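Brurton 55 pack, a review after one proper trip

Quick one because I'm repacking tonight and the pack is sitting on the bed looking at me. A few people asked about it in the comments on the June post so here goes.

Bought it with my own money, in the sale. Wanted something big enough for a hut-to-hut week with a tent as backup, small enough that I wouldn't fill it with junk. My old Fostolska was great for years but the hipbelt foam had gone flat as a pancake and the zip on the lid only closed if you swore at it.

So. The trip. Seven days on the Sárközi loop, 97 miles if you do the extra bit over the north shoulder, which I did. Weather was everything. Sun, hail, two days of that fine rain that gets into your ears.

Comfort first. Very good. Better than I expected from the store, where they put a few sandbags in it and told me to walk up and down past the socks. Hipbelt actually sits on the hips. Shoulder straps a bit stiff for the first couple of days, then fine. I had a sore patch on my left collarbone by day three but I think I had the load lifter too tight — my fault. Loosened it, gone by lunch the next day.

Back panel gets hot. They all do. This one dries fast at least, hang it on a peg overnight and it's ok by breakfast.

Pockets. Mixed. The side ones are deep and you can reach a bottle without taking the pack off, big plus, I'm not bendy. Stretch pocket on the front swallowed a wet rain jacket and a pair of gloves no problem. But the lid pocket is a weird shape. Sort of a wedge. Glasses case goes in one way only, and then you can't get at the snacks without taking it out again. I ended up moving it to the hipbelt pocket and carrying the snacks in my jacket. Map doesn't fit anywhere unless you fold it the wrong way.

Rain cover: included, bright orange, lives in its own little pouch at the bottom. Good elastic. It blew off once on the ridge, I caught it with my foot. There's a loop to clip it to and I hadn't clipped it. Clip it.

Without the cover the fabric holds out light rain for an hour, maybe a bit more. After that my sleeping bag stuff sack was damp on one side. Use a liner. I used a Tandodus one, 11 bucks, no complaints so far, it's basically a tough trash bag with a roll top.

Packing it. Tent at the bottom, bag on top of that, food in the middle, warm stuff up by the lid. The bottom zip lets you pull the tent out without emptying the hole thing, which I loved every single night. The compression straps are too long though. Way too long. They flap. I've cut them down and melted the ends with a lighter.

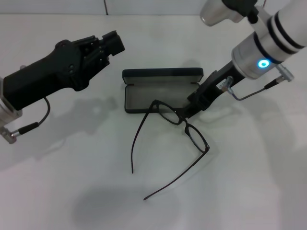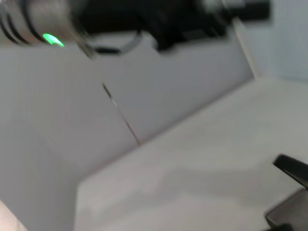

Weight. Heavier than the superlight stuff, obviously. If you're counting grams you won't like it. I'm carrying a full size tube of toothpaste so I don't get a vote. Loaded up with five days of food it rode well, no swaying, even going down the loose stuff below the second hut. I fell over once but that was a bootlace.

Durability, too early to say. One pulled thread on the front pocket from a thorn bush, hasnt spread. Buckles all fine. Zips are smooth, even full of grit.

Would I buy it again? Yes, at the sale price. Full price I'd want to try the Fostolska replacement first, the new one has a differnt belt and I haven't had it on my back yet.

Sizing note: I'm a 17 inch torso and the medium was right with the harness on the second setting. There's plenty of room to go up, not much to go down. If you're shorter than me try the small.

Ok, packing. Train's at six and I still can't find my other gaiter.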